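Kitchen and Table Helper, Part Time
Starkia Guest House, Ulska

We are a small guest house with a shared kitchen, and we search for a person who will keep this kitchen in order together with us. The work is three hours in the morning. Start is 10th September or soon after, and the contract goes until the end of July, with the possibility to continue.

Your work would be mostly this:
Wash up the breakfast dishes, by hand, because we have no dishwasher.
Wipe the tables, the shelves and the stove.
Look after the supplies, such as dish soap, sponges, towels and paper, and write on the list what must be bought.
Put the guests' forgotten food in the correct basket in the fridge.

The big table needs special attention. It is pine, and pine is a soft wood that takes marks easily. Please do not use a scouring pad on it, and wipe always along the planks.

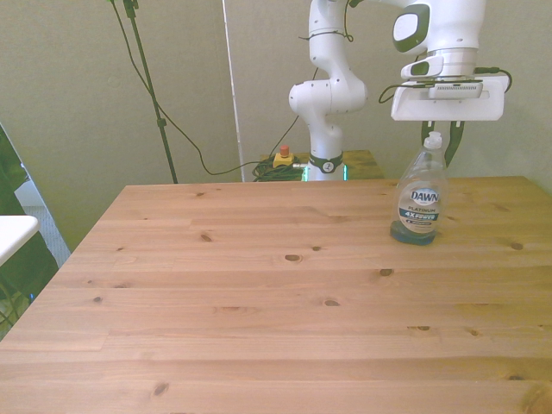 With supplies we ask you to be careful but not stingy. A bottle of dish soap is used until the last bit, and the new one is opened only after that. We order from Espinoza once in two weeks, so if something is getting low, it is better to write it down early – the shop in the village is closed in the afternoon.

Experience in a kitchen is welcome but not necessary. More important for us is that you come on time and that you can speak some English with the guests. You should be able to stand for the whole shift and to carry a full crate up 2 flights of stairs.

We offer payment by the hour, breakfast on working days and a ticket for the bus. The stop Cakorley is near to our door.

Please send us a short letter about yourself, or bring it to the reception at 138 Mill Road. A photograph is not needed. We answer to every letter, also when the answer is no.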